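Review: The Sikora Refill Set for Shared Kitchens

By Eimear Ní Bhriain
December 26, 2018
24 shares | 3 comments

The Sikora Refill Set is sold to schools, small hotels and community kitchens that buy oil, vinegar and dish soap in bulk and pour them into smaller bottles. The Olham Household Review tested one set over eight weeks in the kitchen of the Roden Day Center, which serves lunch to older residents of the town.

The set holds 12 glass bottles, a rack, a sheet of write-on labels and a long-necked pouring jug. The bottles are heavy and stand well on a wet counter. Their caps close firmly, and staff with weaker hands were able to open them without help. The labels were less successful. Ink faded after a few washes, and by the third week the kitchen had gone back to masking tape.

The rack deserves particular mention. It fits a standard shelf and can be lifted out with every bottle in place – a real benefit on cleaning days. The finish chipped at one corner during the test. Sikora supplied a new rack on request, although delivery took longer than the order page had stated.

The jug is the weakest part of the set. It pours cleanly when full but drips once the level drops below the spout line, and its handle is too narrow for a gloved hand. The Ninlow set, which the Review tested last year, has a better jug and poorer bottles. 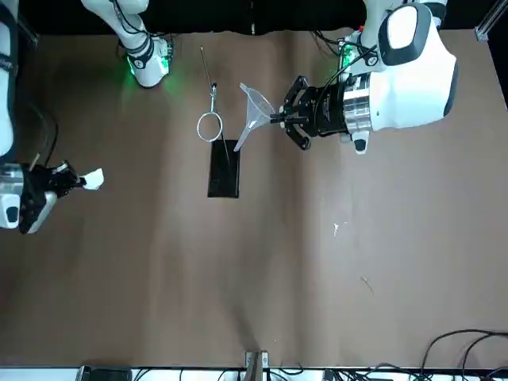 No funnel is included at any price level, and the Review considers this a serious omission. The bottle necks are narrow, and thick soap cannot be poured into them neatly from the jug alone. Buyers should add a clear plastic funnel with a wide mouth and a narrow stem, and should lay brown paper over the table before filling begins. A separate funnel should be kept for soap.

The set is recommended for kitchens that refill often and already own a good jug. Smaller households will find the rack too large. Replacement caps are sold separately, in packs of eight.

Comments (3)

marlow_k: We have the older rack and it chipped in the same corner.

Dee P.: Do the Ninlow caps fit these bottles?

hallkitchen: Masking tape here too. Pencil lasts longer on it than pen.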